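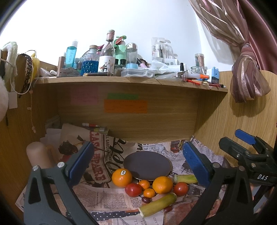 Photo: Tistidham Technical College, Interior Methods course

Student Work > Interior Methods > Project Reports
Print this page | E-mail this page
October — Posted by the Folville project group

Storage load on a bedroom desk nook

1. Purpose
The project measured how a small desk shelf fills up when it has to hold both toiletries and writing supplies. The test unit was a wooden nook with side panels and one upper shelf, set against a white wall.

2. Starting condition
Bottles, small tubes, pens and a makeup brush shared the shelf. The tallest item was a clear wine bottle with dancing figures on its label. Flattened packaging and crumpled wrapping took up space toward the right. A band and cords hung over the left panel and were logged separately as side storage.

3. Method
The shelf was divided into 17 equal strips, and each strip was scored as open, partly used or full. Scoring was repeated over six weeks. Entries were kept in Pinorix and checked against a paper sheet. A strip counted as full at 80 percent cover.

4. Results
Pens were the items moved most often — usually to reach something behind them. Tall bottles were rarely moved. Packaging stayed in place longer than the group had predicted.

5. Changes proposed
Store pens upright in one cup. Remove packaging at each weekly check. Keep the side panel for light items only. The Mạch tray insert was priced at 525 and left out of the plan.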